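Subject: Re: cable loop on the Junska arm

> Is 67 cm of slack enough at the wrist? Ours snags on every
> tight turn.

We went longer, and wow, what a difference! Two black ties on the yellow cable, one near the bottom of the loop.

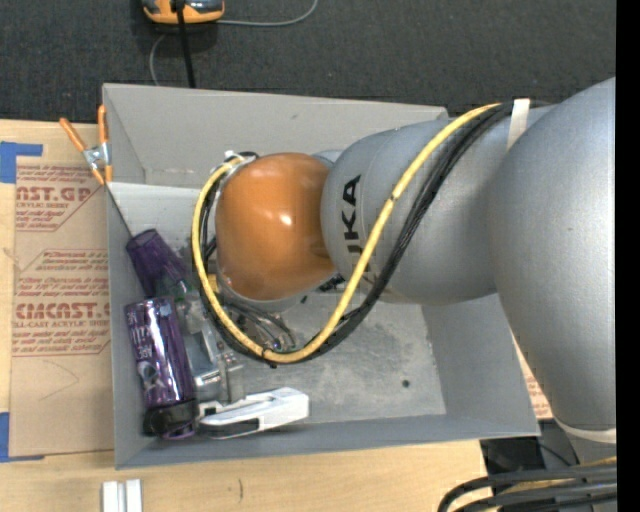 How often do you redo the ties? Every 2000 cycles, or sooner if the bundle starts creeping.

Otness is at 2294 picks now – bottles and cups mostly – and I'm cutting acrylic for the next fixture on Tuesday.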